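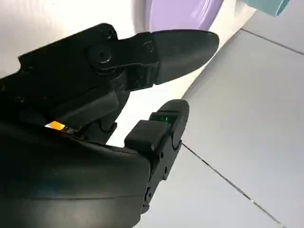

We use cookies to remember your basket and to count visits. By staying on this page you agree. Accept | Settings

Trulleck Club Batting Pads

The Trulleck Club is a batting pad for adult players in league and weekend cricket. It is made by Wróbel, a small maker of leg guards and gloves, and it is the pad we sell most often to second and third teams.

The front has seven vertical canes with high density foam behind them. The knee roll is in three parts, so the pad bends with you when you run between the wickets. Inside the knee there is a soft cup which keeps the leg in the same place for the whole innings. Many batters told us that the old model was turning around the shin after some overs. For this season the calf strap is wider and sits a little lower, and we have had no such letters from the players who changed.

Weight of one pad, size Men's: 700 g
Straps: two, with hook and loop, padded at the calf
Face: PU, white
Sizes: Youth, Small Men's, Men's, Large Men's
Hand: right or left, please choose when you order

To find your size, measure from the middle of the kneecap to the top of the foot, with your batting shoe on. If you are between two sizes, take the smaller one. A pad too long will touch the thigh when you go forward to drive.

Please clean with a damp cloth and a little soap. Do not dry the pads on a heater, the foam becomes hard from it. Straps can be replaced, and we keep them in stock for 26 months after you buy.

Clubs ordering for the full team can ask for the Paltholm price list. It begins from 40 pairs, and mixed sizes are allowed. Orders leave our store in Merau within two working days. In April it can take longer, when all the teams are buying at the same time.

Get our newsletter for new stock and end of season prices. Enter your email. You can leave the list at any time.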